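Ticket 900 — Shared room, white table: wobble, and where the book and plant should go
Opened by: Sobia Rana
Status: open, waiting on part

Hello Zeeshan, sorry to bother you again with the same table! It still rocks when anyone leans on the front edge, and I'd love it sorted before the Flimen visitors come. The red book and the little plant are staying on top for now, as they cheer the place up no end. 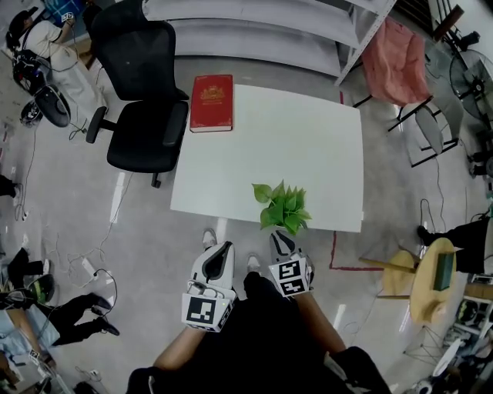
I tried a folded bit of card under one leg, which helped for a morning, and then the rocking came back. Dirceu thinks the foot has worked loose — he had the same bother in September with the desk in room 11.

Reply from Zeeshan Mughal, 10/8/18
No bother at all, Sobia. Could you turn each foot by hand and tell me which one spins freely?

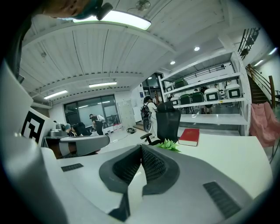

Sobia: Back left, it just goes round and round, bless it. The other 3 are nice and firm.

Zeeshan: Lovely, that'll be a worn thread. I've asked Bhutto for a new foot. Please keep anything heavy off that corner in the meantime.
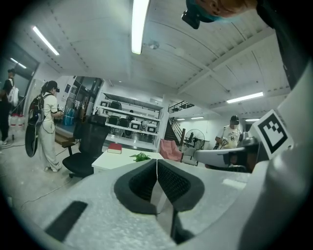

Sobia: Will do, and I've told Birdie as well. Thank you ever so much — please ring me when it arrives.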